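LARNSIDE - Jul 21, 2025 - Rekcombe opened its handling lab to visitors for a demonstration of two-handed cloth work with hand-held grippers. The session covered the Shezi program, in which people perform household tasks with the same type of gripper that is later fitted to a robot arm.

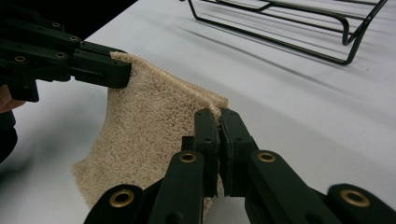
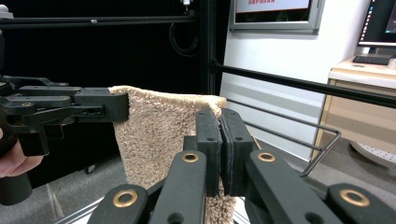 Tan terry cloth held between two grippers during the Rekcombe demonstration.

Visitors were shown how an operator takes a cloth by two points along its upper part and keeps it open. Terry is a difficult material for automated handling - it folds under its own weight, and the pile hides the edge from the camera.

"Rigid parts are mostly a matter of position," said Onni Ojala, head of handling at Rekcombe. "With cloth, the shape changes each time you touch it. We need many repeats by different hands."

Rekcombe has recorded 217 sessions under Shezi since January, with 11 operators. Of these, 156 have been checked and passed to Prekus, which trains the control software. First trials on a two-arm robot will use five cloth types.

The lab will hold a second open day once those trials are complete. Requests to attend can be sent to the Rekcombe front office in Larnside.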